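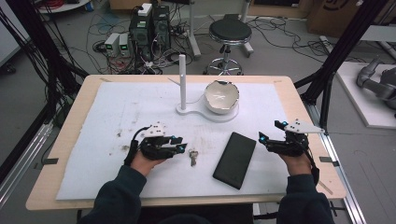

About Skenix

Hi, and welcome! Skenix is a small online shop for light switches, dimmers, outlets and wall plates, and I'm the person who runs it, packs most of the orders and answers the emails. If you've ever stood in a store aisle holding a dimmer in each hand, wondering which one won't make your kitchen lights buzz, you're who I had in mind when I started.

How it started

I bought an old house with 4 different shades of off-white on its switch plates. One was almost yellow. I figured I'd spend a weekend swapping them out and be done, and then I found a three-way switch at the top of the stairs that had been wired so the hall light only worked if the porch light was on. I read everything I could find, called an electrician for the parts I had no business touching (please do the same), and ended up with a box of leftover switches and a lot of opinions.

I sold the leftovers online. People kept writing back with questions about their own houses, I kept answering, and after a while it made sense to order more stock and put up a proper site.

What we sell

We started with two brands and we've stayed picky. Jimano makes our everyday line: rocker switches, slide dimmers, plain toggles, and the matching plates in white, ivory, light almond and gray. Handska is for people who want something nicer to look at, mostly brushed metal plates and a heavy old-style toggle with a really good click to it. I have Handska toggles in my own hallway and I still flip them more than I need to.

There are 300 items in the shop right now. I could list a lot more, but I'd like to know what I'm selling, and I can't do that with ten thousand part numbers.

If you're matching something you already have, send me a photo of the old plate in daylight. White is a surprisingly big family of colors, and I'd much rather look at your picture than have you order the wrong one!

About dimmers and LED bulbs

This is most of my inbox, so I'll say it here too. Check the bulb package for the word "dimmable" before you order anything. Then check the dimmer's wattage rating for LEDs — it's usually a lot lower than the rating for the old incandescent bulbs, and it drops again if you gang a few dimmers side by side in one box. Every dimmer page on the site lists both numbers. If yours still flickers at the low end, look for the little trim dial under the plate before you give up on it.

Where we are

The shop and the stockroom are both in Yu, in a brick building with a bakery next door (yes, the packing bench smells like cinnamon until noon). Local customers can pick up orders at the side door. Ring the bell and give me a minute to get there.

Shipping and returns

Orders leave within 2 working days. Unused items in the original package can come back any time, even if you bought them for a remodel that got pushed to next year. Installed ones I'll look at case by case, so write to me first.

We close for stock count on 20th January and open again the next morning. Emails sent that day will get an answer, only a slower one.

Get in touch

Use the contact form, and tell me how many wires are in the box if you know. It helps a lot!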